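Tultgate Residents' Services
Saturday, December 7, 2019

The upper landing reopens to residents this month as a shared sitting and working area. A short thread on what is provided and how it is to be kept.

The large table beside the railing is for general use. Please leave the wicker basket on it. Keys, gloves and other small items found on the landing are placed there until collected. 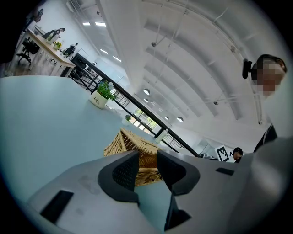 Posted by Indira Reddy, Residents' Services, Tultgate

The plant in the white "LIFE" pot has been given to the landing by Loukia Mitsotakis-Vlachou, to whom we extend our thanks. It is watered on Mondays by our staff. Residents are asked not to water it in addition.

The landing may be used by up to 27 residents at any one time. Groups wishing to reserve the table should write to Gearóid Foley at least 2 days beforehand.

Drinks are permitted at the table in closed bottles. Food should be cleared away after use and the surface wiped down. Cloths are kept in the cupboard by room 912.
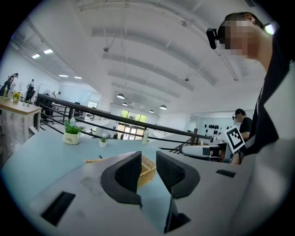
The shared table, with basket, plants and water bottle.

Nothing is to be hung from or stood upon the railing. This applies to coats, bags and plant pots alike.

The arrangements will be reviewed in July. Comments may be left at the front desk, marked for Folke Brekke.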